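Bedroom turnaround at Teixeira: notes from a conversation with Leonor Barros

2015-03-26, by Tiago Ramalho

Leonor Barros has run room preparation at the Teixeira guesthouse for four years. The house has 38 beds and one written procedure, two pages long. I asked her where it starts.

"With the floor," she said. "Clothes come up off the floor before anyone touches the bed. A sleeve under the bed leg will tear when the frame is pulled out."

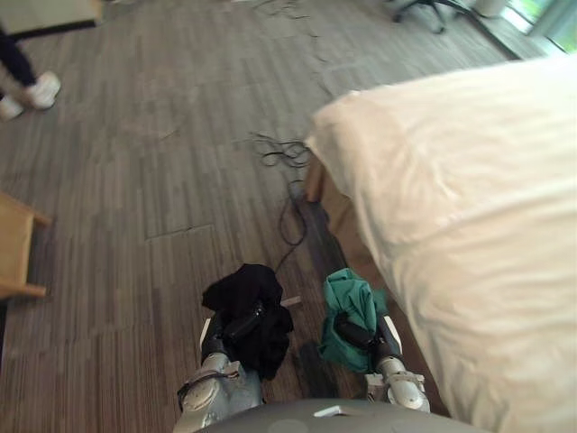 The order after that is fixed. Loose garments go on the bed, on the side away from the pillow. Then the floor is swept, wall side first. She allows about 50 minutes for a double room.

I asked whether clothes on a clean cover caused extra work. "Some. The cover gets smoothed last anyway. A chair would be better, but half the rooms have no chair."

Guests' clothes are not sorted or folded by staff. They stay in separate heaps so that a dark item does not rub against a lighter one.
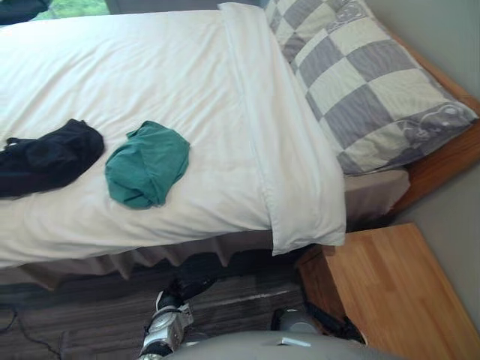
The turned-down edge

Barros uses a wide fold at the head end and checks it from the foot of the bed. The seam is her reference line. "If the seam is straight, the fold is straight. I don't measure it."
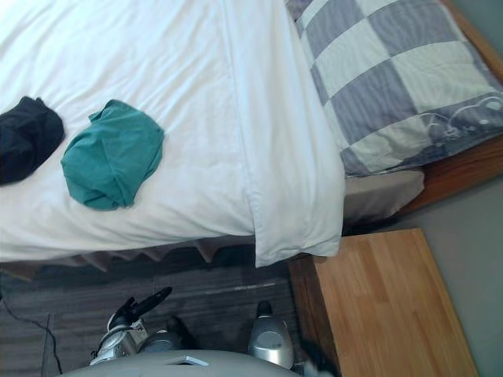 Corners take up most of her training time. New staff tend to pull the cover evenly at the mattress and forget the folded part, where the fabric is doubled and heavier. A band that widens toward the near side will drop a pointed corner lower than the rest of the cover, and with a nightstand close by it ends up over the edge of the top. She has them tuck it back before the lamp goes on.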